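Gasteck Linkage Screw Kit for Hand-Held Grippers

If you've landed on this page, there's a fair chance your gripper has started to feel a little sloppy in the hand, and I'm sorry, because it's a maddening fault to chase down. We had a run of them ourselves back in June, and this kit came out of that.

What happened was that one finger began closing a hair later than the other. You'd hardly notice it on a box or a bottle, but on cloth it made a mess of things: the first finger would push the fold away before the second one got there. Venla Pitkänen spent a good long while blaming the fingertips (so did I, to be fair), and we swapped those twice before Martti Miettinen put a driver on the screw at the base of the linkage arm and found he could turn it with hardly any effort at all. It had been backing out a tiny bit with every squeeze.

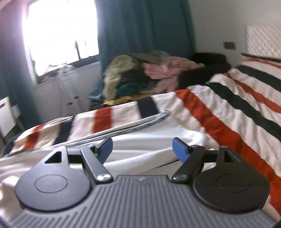
Bedding and clothes are hard on a linkage, much harder than people expect. You squeeze, you drag, the fabric pulls sideways, and all of that load goes back through the arms to their base screws. On our own tools the play showed up after 2000 squeezes or so of laundry work, and by 3000 one arm had come off altogether and dropped onto Venla's foot. She was fine! But please don't keep using a tool with a wobbly arm, and keep your other hand clear of the fingers while you're testing it.

The kit has 2 replacement base screws with thread lock already applied, a pair of thin washers, and a short driver that fits the Esik and Bremia hand-held bodies. It also fits the older Sorrentino body, though you'll need to leave the washers out on that one or the arms will bind.

To fit it, take the load off the fingers, change one side at a time, and snug the screw down until the arm swings freely with no side play. Then leave the whole thing alone for 21 hours so the thread lock can set. I know that's a long wait when you've got work lined up, and Martti tried to cheat it and had to do the job over.

If there's still a lag after that, the hole in the arm itself has probably worn oval and new screws won't cure it. Drop us a note with your body type and we'll help you find the right arm.

Gasteck part, sold as one kit per tool. Screws are single use.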